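Keeping the grippers honest

At Zikamo's workshop in Seppälä, the working day for the hand-held grippers begins at a bench with a set of screwdrivers and a soft brush. Tyyne Rautiainen gets in before the people who use them and has the first pair on the mat by 7 in the morning.

Zikamo records people doing small table jobs with a gripper in each hand, and the recordings are used to teach robot arms to do the same jobs. The arms get most of the visitors. Rautiainen looks after the other end of the business: the tools the people hold, the table they work at, and the cloth around it.

She came to the job from Sokeck, where she repaired packing machines. "A packing machine tells you when it's ill," she says. "It jams, or it makes a noise. These go wrong quietly. The person holding it gets used to a finger that leans a bit, and carries on, and you find out when somebody looks at the week's recordings."

Her routine starts with the fingers. Each one is a black plate with a ribbed orange pad at the tip. The pads are the part that wears. Handling paper does very little to them, but hard plastic edges polish the ribs, and once they are smooth a small part will turn in the grip when it should stay still. Rautiainen runs a thumbnail across the ribs and listens. If she can't hear them she changes the pad. A pad in steady use lasts more than 60 hours, and she writes the hours on a strip of tape stuck inside the lid of each tool's case.

Changing a pad takes her a few minutes. The screws come out, the old pad is lifted off, the seat is wiped and the new one goes on with the screws only finger-tight. Then she closes the gripper on a steel rule and looks at the light between rule and pad. If there is a wedge of light at one end she shifts the pad until it has gone, and tightens the screws a little at a time, going from one to the next and back again. Done all at once, the first screw pulls the pad over and the rule has to come out again.

She used to put thread-locking fluid on every screw. Last November she stopped, after spending an afternoon with a stripped head and a very small drill. Now she marks each screw with a line of paint pen running onto the plate. When the line is broken, the screw has moved.

The markers come next. Each finger carries a black-and-white square, and the software uses those squares to work out how far apart the fingers are. A scratch does little harm. A lifted corner does a great deal, as the square no longer sits flat and the distance comes out wrong. Rautiainen presses the corners with a cotton bud and replaces any that spring back. Gloss is the other trouble. One batch of labels from Zustora came with a slight shine, and under the ceiling lights the squares washed out whenever the hand was tilted. The batch is still in a drawer, with a note on it.

After that she does the opening check. The gripper is closed fully, then opened fully, and the two readings are compared with the ones from the day before. A difference of 2 millimetres or less she lets go. Anything larger and the tool stays on the bench. Of the 71 tools she has logged since she began keeping the book, most came back for this, and the usual cause was dirt in the slide. A brush and a dry cloth put it right. She does not use oil, which picks up lint from the cloth and turns it to paste.

The lens gets its own cloth, kept in a bag so that it never meets the one used on the slides. It is a very wide lens, and it takes in the ceiling and both sides of the station as well as the work, so a fingerprint anywhere on the glass will show up somewhere. She breathes on it, wipes once from the middle outwards, and checks it against the window.

Setting up the table

With the tools passed, she moves to the station. It is a light wooden table with black fabric behind it and down both sides. The fabric keeps the rest of the workshop out of the recordings, where people walking past can upset the tracking. It is held at the top by clips, and the clips creep. She starts at one end and works along, pulling the hem level as she goes. Creases in the side panels she leaves alone. She tried ironing them once, and they were back by lunch.

Last, she picks up a gripper, stands where the operator will stand, and opens it over the small parts on the table to see what the lens sees. Both markers must be clear, with the pads level with each other and the second gripper in view on the left.
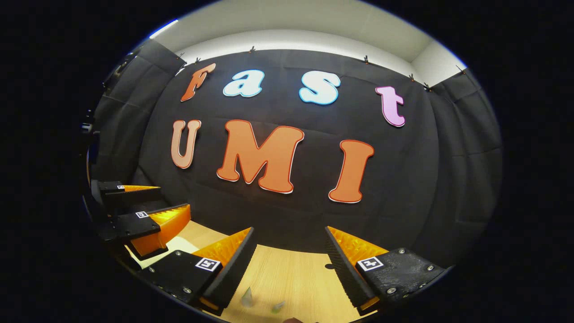
Faults she sees most

Pads worn on one side only usually mean the operator is picking things up at a slant. A new pad will wear the same way, so Rautiainen watches a few minutes of work before she fits one. Often the table is too high for the person, and 4 centimetres off its legs settles it.

A stiff trigger is nearly always the cable. She keeps spares cut to length and swaps the whole thing. Cleaning a kinked cable buys a day at best.

If the reading jumps about while the fingers are still, she looks at the lights first, then the markers, and the lens mount after that. The mount has two screws that work loose from being set down hard. There is a square of foam on every table now for putting the tools on, and it gets used perhaps half the time.

The book itself is an ordinary ruled notebook with a column for the tool, one for the hours and a wide one for whatever she found. Zikamo has offered her a tablet. She says she will look at it when the notebook is full.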